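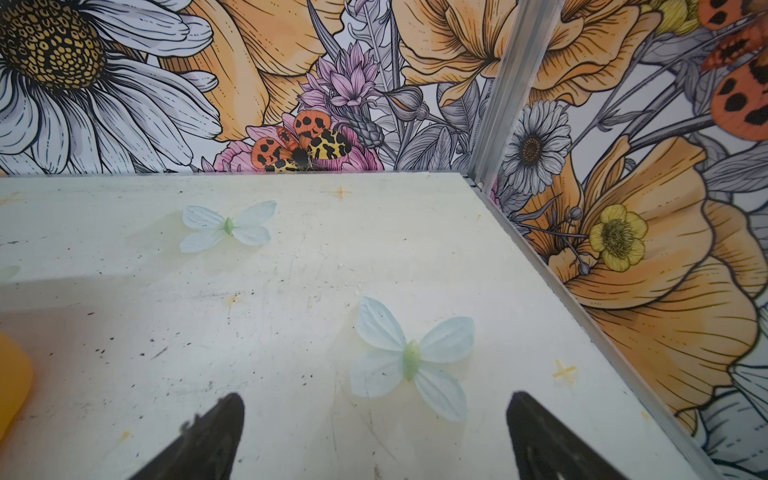 Brorville loses its last wallpaper shop, gains a parking dispute

12/03/2022

Lindqvist Wallcoverings will close at the end of the month, leaving Brorville with no place to buy wallpaper and, for the moment, no agreement on who gets the four parking spaces out front.

The shop has been on Fokau Street for 23 years. Owner Markos Sarantis, who bought the business and never got around to changing the name, told customers in September that he would retire once the stock was gone. The stock has been slow to take the hint.

"I marked everything down by half and people came in to tell me how sad they were," Sarantis said. "Then they asked if I knew a good painter."

He blames gray walls. By his account, the town bought flowers, birds and the odd sailing ship without complaint until the new houses went up at Triltness, where every room was delivered in the same shade and the residents left it that way. Florals are now coming back in the magazines, he said, and should reach Brorville a year or two after he is gone.

What remains is mostly large prints: peonies, climbing roses, and a pattern of brown pears that Sarantis ordered in a hopeful mood. Single rolls are $8. Anyone willing to take all the pears can have them for nothing, provided they do not bring them back.

The sample books are another matter. The library has asked for a few for its craft table, and the high school drama club wants the rest for a stage set that calls for a respectable parlor. Sarantis says both may have what they like, but he is keeping the oldest book, which has his first customer's phone number penciled on the cover. She still owes him for a bucket of paste.

The building has been leased to a dentist, whose plans show plain white walls throughout.

The parking spaces are proving harder to give away. The bakery next door says they were always shared. The town says they were always public. A letter from 2000, produced by the landlord, says they belong to the shop "for as long as it sells wallpaper," which both sides have described as helpful to their case. The town council takes it up at its next meeting.

Lindqvist is open Tuesday through Saturday until the end of the month. Bring your measurements, and a truck for the pears.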